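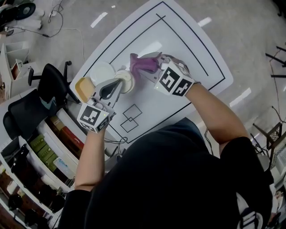 Cup, cloth and both grippers at the white table

I joined the robotics club in March, when most of the members already knew each other. My English was slower then, and I sat near the stairs and listened more than I talked. Now I have my own task in the student project, so I want to write down how it goes, mostly for the people who will join after me.

Our project has the name Jundari. We want a two-armed robot to clear a small table after a meal: move the cup, put the sponge near the plate, wipe with the cloth. Before the robot can learn it, a person has to do it many times with the hand-held grippers. The cubes with the black and white squares let the software know where each hand is.

My part is the cloth. I thought it would be the easy part, and I was wrong. A cup has one shape. A cloth has a new shape every time you put it down, and if you close the fingers a little too high you catch only air. Kazuhiro Higuchi, who leads our group, told me to look at the corner of the cloth and not at my own hands. It took me a long time to follow this advice, but my takes became better after it.
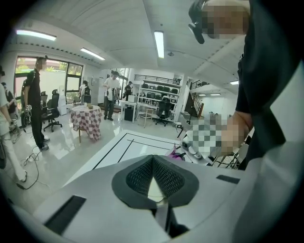
Page last changed: March, 16:44

We have four rules for a take, and I copy them from the sheet on our cabinet:

Start with both grippers open.
Do not talk to the person who is recording.
If you drop something, finish the take anyway and mark it.
Put every object back before the next person begins.

The third rule was difficult for me. When I drop the cloth I want to stop and apologize to everybody. Kazuhiro says the dropped ones are useful too, if they are marked honestly, and he keeps them in a separate folder.

Our last session gave us 44 takes that we could keep. I did not do all of them, we change after a while so that the wrists can rest. The grippers are not heavy in the first minutes, but later you feel them in the thumb and also in the shoulder, if you lean over the table like I do. I am trying to stand straighter.

The room gets crowded when everyone comes. People stand and talk with a gripper still in the hand, and you must watch your feet near the cables. I like it, though. I have learned many words there which were not in my textbook, for example "slack" and "snag."

In two weeks we go to Bremton, where the student teams show their projects to each other. The team from Petthorpe folds towels, so I have many questions for them. I also want to ask what kind of cloth they use. Ours is soft and slides well, but I think a thicker one would be easier to pick up, and I would like to try one before we record the next set.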